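I bought the Gemau 42 bench vise in August, after the jaw screw on my old one stripped for the second time. It has been bolted to the end of the bench since then and used most days. I do small repairs: bike parts, sewing machine mechanisms, door locks, the odd bit of model engineering. Nothing heavy. Anyone who wants to straighten axles should stop reading and buy something three times the weight.

The price was $151 from the hardware shop in Hurville, plus the cost of two bolts, which weren't in the box. The base has four mounting holes and comes with two bolts. I can't explain that. The bolts are M8, so any shop will have them.

Setting it up took 17 minutes, including drilling the bench. The instructions are one folded sheet and the diagram shows a different base from the one supplied, so ignore the drilling pattern on the paper and mark the holes straight off the casting. The swivel base has a locking lever on the left side. If your bench is hard against a wall on that side, as mine was, the lever hits the wall before it's tight. I shifted the vise along and lost a bit of bench.

The jaws are the good part. They close parallel across the whole width, which I checked with a strip of paper at each end, and they still did after three months. There is a small amount of play in the sliding jaw when it's wound most of the way out. Wound in, I can't feel any. The jaw faces are held on with two countersunk screws each and can be swapped for the soft set, sold separately. 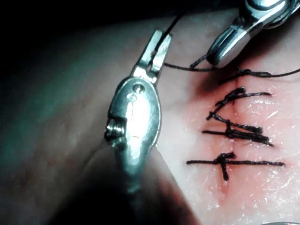
**Holding small parts**

For fine work I leave the steel faces off and use the soft ones. The grooves in the soft faces, one upright and one flat, are meant for round stock and they do hold it. A 6 mm rod stayed put while I filed a flat on it. Thin tube is harder. The upright groove is cut a little deep, so anything under 4 mm drops into it and the jaws close on each other before they touch the work. A folded bit of leather fixes that.

Polished parts came out unmarked so long as I wiped the faces first. The one scratch I've made was from a chip of swarf stuck in the rubber, and that was my doing.

**Screw and handle**

The main screw was dry from the factory and squeaked. I cleaned it with kero, put a light grease on it and it has been smooth since. The handle is a plain bar with a cap on each end. One cap came loose in the first week and needed threadlocker. The bar also slides down and pinches your palm, same as every other vise I've owned.

**Compared with the Engelbrecht**

A mate lent me his Engelbrecht for a fortnight before I bought this. It's the nicer tool. The casting is cleaner, the swivel has no slop at all and the anvil area is big enough to be useful. It also costs twice as much and weighs so much that I wouldn't want it on a light bench. For the sort of work I do, I couldn't find a job it held and the Gemau didn't.

**What I don't like**

- The paint. It chips around the base and the grey underneath is primer, which will rust in a damp shed.
- Spares. The soft faces were out of stock for six weeks. The part number is 1189 if you need to order them in, and the warehouse at Hurkberg will post to regional addresses.
- The swivel lock, as above. A lever you could lift and reposition would sort it.

**Worth the money?**

Yes, at that price. I'd pay another $20 for the right number of bolts and a better coat of paint. Four out of five.

Update: the second handle cap has now come off as well. Do both with threadlocker on day one.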